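4.2 Do parents really take part in Halloween against their will?

Much of the writing on family holidays rests on a claim that parents make about themselves: that they would skip Halloween if they had no children. Surveys repeat it, and later papers cite the surveys. We are not convinced that the claim means what it is usually taken to mean. A parent who says "I only do it for the kids" in February, when the decorations have been back in the attic for months, is telling us how the holiday looks from a distance. The same parent may have spent two evenings in October wiring a skeleton to the porch rail long after the children were asleep.

Our own material comes from 234 households in Mesby and Giraldo, two towns with similar incomes and very different habits of trick-or-treating. Each household kept a diary of time and money spent on the holiday, and the adults rated how willing they had felt on each day they made an entry. Diaries have well-known faults. People forget to fill them in, then fill in a week at one sitting, and the ratings from such weeks are suspiciously flat. We kept these entries but marked them, and the tables show results with and without them.
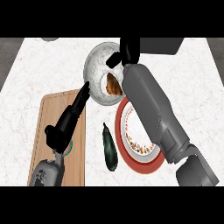

Figure 2. Simulated countertop with two robot arms.

Costume work was the hardest activity to measure. Store-bought costumes leave a receipt, but a homemade one is spread over scraps of time that few parents think of as work, and the Wivora time-use forms we started from had no line for it at all. We added one, and we doubt that it solved the problem. Asked where the sewing, gluing and painting took place, parents mostly named the kitchen, so the diary entries for costumes and those for cooking run into each other. A white marble countertop with as little on it as the one in Figure 2 is a poor guide to those kitchens, where by the parents' own account the paint and the pumpkin pulp shared the counter with dinner. We therefore treat all costume hours as a lower limit.

With that warning in place, the pattern is still awkward for the usual story. Parents who called themselves unwilling on the entry form did not report less time than the others. In Giraldo they reported slightly more. One reading is that unwilling parents resent the hours and so remember them better. Another is that saying one dislikes Halloween is simply a polite way for an adult to talk about enjoying it. Our data cannot separate the two — and neither, as far as we can see, can the data behind the earlier claims, which were gathered with a single question and no diary.

The Flollora scale of holiday obligation does not help much either. It asks whether a parent feels "expected" to decorate, but leaves open by whom. Several respondents wrote in the margin that the pressure came from the house across the street, and children were not mentioned. Until the item is split, we would not use its scores to say anything about what parents do for their children.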